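3.2 Sources and method

The history of small breweries in the Clirneck valley is known mostly from tax books, and the tax books are not complete. For the years before the first railway we have only the town register, which gives the name of the brewer and the fee paid, but says nothing of the colour or strength of the beer. Lammers already noted this problem in her study of the Wasov brewing families, and we follow her way of grouping the houses by owner and not by street.

Our second source is the Vastberg brewery archive. It holds 24 bound ledgers and a box of loose letters between the brewery and its malt dealers. Two of us (Xie and Arain) read all the ledgers in full and copied each entry for barley, hops and coal into one table of 2000 lines. Where the handwriting was not clear, both readers had to agree on the word before it was used. If they could not agree, the entry was left out - this happened mostly in the oldest ledger, which has water damage.

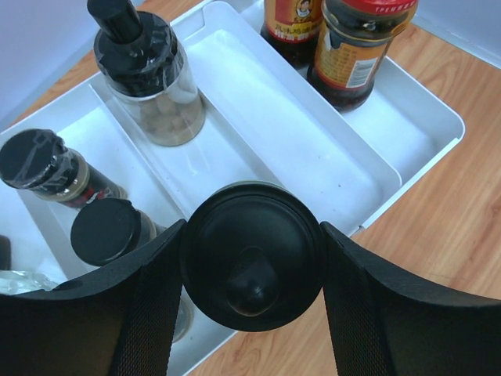
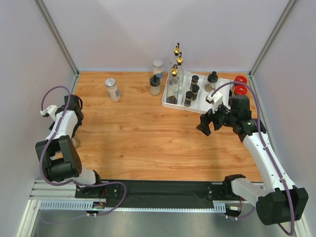
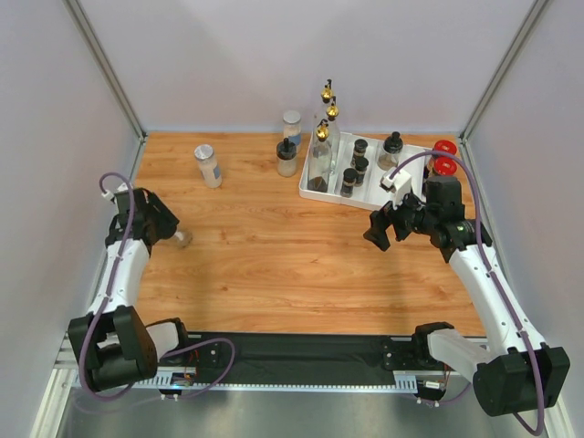
Figure 2. Wooden tabletop with robotic equipment.

The prices in the ledgers needed some care. Until the brewery changed hands, the clerk wrote barley by the sack, and afterwards by weight. We found no document that gives the weight of a Vastberg sack. Li compared the last orders in sacks with the first orders by weight from the same dealer, and we use her value of 100 pounds in all tables. This is a simple solution, and it may be too high for the early years.

A third source is the court records, where brewers appear more often than we expected. Most cases are small quarrels about the use of the stream or the smell of spent grain. They are useful to us all the same, as a neighbour who complains will often say how many days in a week the kettle was on the fire. The longest case was opened in December and lasted until the next harvest, and it names three houses which are missing from the town register. We added these houses to our list, but marked them as doubtful in the tables of section 4.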